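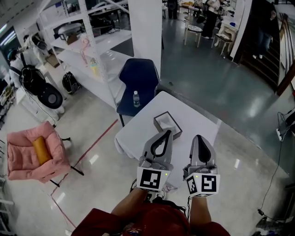

Handheld grippers over an open box, each with a printed marker cube.

Tarnik's report on the December fault runs to 57 pages and gives the trailing cable nine lines. In our view the balance is wrong. A gripper lost its signal, five sessions were recorded with bad position data, and the operator had no alarm. Irnbridge now proposes new software – a welcome step, but a slow one. A cable check before each session should be required at once, and any loss of signal should stop the recording.

Ronja Ekström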